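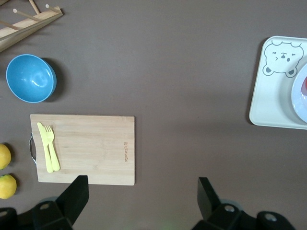

**dundurel_dave:** Has anyone here paid for the Bemia kitchen arm yet? I'm on the fence about the home kit and the sales page isn't helping me. It's all "sets and clears your table" with very little on what it can pick up. I'd want to see it take that plastic fork off the cutting board while the knife is lying right against it, then put a bowl in the dish rack without knocking a peg. The monthly plan is $74 on top of the kit, so I'm not buying on a slogan.

**Jucélia Lins:** I've had one in our unit in Ditville for 4 months. Bowls are fine. Lemons are fine. Flat cutlery is hit and miss, and it's worse when two pieces overlap. I'd call it a hobby, and I like hobbies.

**offcut24:** Disagree a bit. Ours does forks all day once you've done the training runs. People skip those and then whine.

**Jucélia Lins:** I did 24 of them, as per the manual. Still drops forks.

**offcut24:** Did you redo the calibration after the June update?

**Jucélia Lins:** Twice.

**tramstop:** Two fingers spread that wide look good for a bowl. A round plate sitting on a tray with a raised rim is another matter. Dalgleish had a demo unit in the shop and the bloke wouldn't let me choose the plate. Draw your own conclusions.

**offcut24:** Shop demos are always set up, mate. Doesn't mean the thing's rubbish.

**dundurel_dave:** Doesn't mean it's worth 74 a month either. Can you cancel the plan and keep using the arm?

**Jucélia Lins:** You can, but you lose the new tasks. Get that in writing before you pay. I was told 2 different things on the phone.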